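Play corner for toddler bricks - floor, walls or table?
Dunora Boards > Home and Family > Playrooms
5 replies, 346 views

lashari_lane
I'm putting together a play corner in our back room and can't settle on a layout. We have one tub of the big toddler bricks and a handful of stuffed animals. The surface is a cream color with a mottled look, and it already shows scuffs and dark specks. I scrubbed it twice and gave up. I don't know if I should cover it or leave it alone. The patterned mat I bought only reaches along one side. Budget is small. What would you do first?

praser_mom2
Leave it alone. Marks on a play surface don't matter. Bright bricks show up fine on a pale top, even a marked one, and a kid can find the pieces. I would put the mat away. Bricks tip over on soft mats and then there are tears.

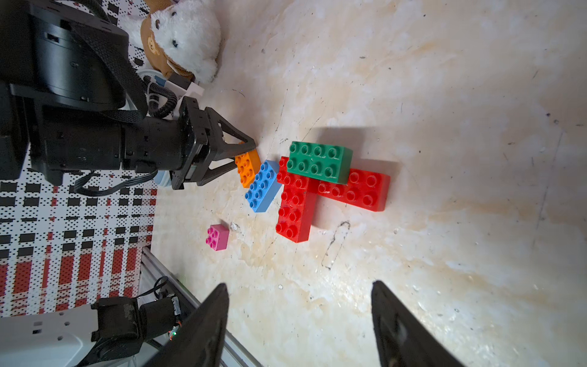

Re: Play corner for toddler bricks

dodikfan
I disagree about the mat. We had a hard top for a year and the noise was terrible. Get a thin mat that lies flat and the bricks stand up on it just fine. Ours came from the Dodik outlet in Praserberg, end of the row next to the garden hoses.

On the bricks, buy more of the 2x4 size. The 2x2 ones end up under the couch. A green across two reds is the first real joint my son learned, and he did it with 2x4s.

lashari_lane
Thanks both. Has anyone used a wall for building? I keep reading that it frees up the floor, but I don't want to pay for a kit.

oldbrickbin
We did a wall in April and still use it. Go with a light plain color behind it so the bricks stand out. Red looks best on off-white in my opinion. Start low, where the child can reach without a stool.

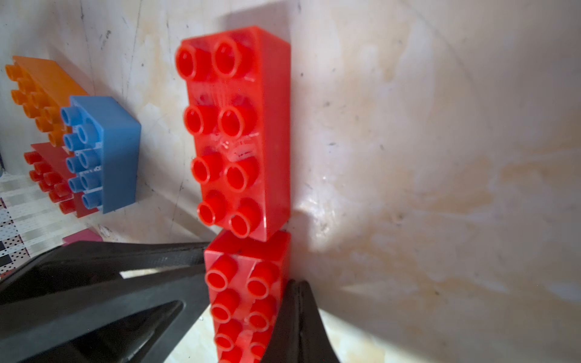 The big hollow studs are easy for small hands to grip, and scuffs on used bricks don't hurt anything. I wouldn't pay new prices. Check that they still snap together before you hand over any money, and skip any with a split side.

praser_mom2
I still say walls are a waste at that age. Mine pulled everything down and walked off. A low table was cheaper and she stayed at it longer. If you want to use the walls, use them for storage. A narrow wire basket with compartments takes up no floor at all, and a rail of small hooks is good for bags and dress-up clothes. Keep the teddy down on the floor in the corner, where it can be reached.

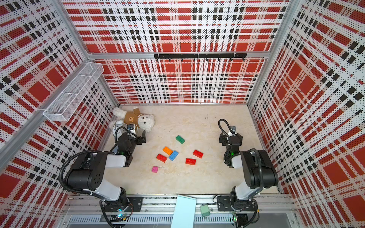 Reading time: 2 minutes

oldbrickbin
Storage on the walls is fine, but then hang it low too. If the basket is over the child's head, you are the one putting everything away.

lashari_lane
OK, going with the hooks and the basket, and no cover on the top for now. I'll look for a thin mat next time I'm in Praserberg. The brick wall can wait until I find a cheap used lot.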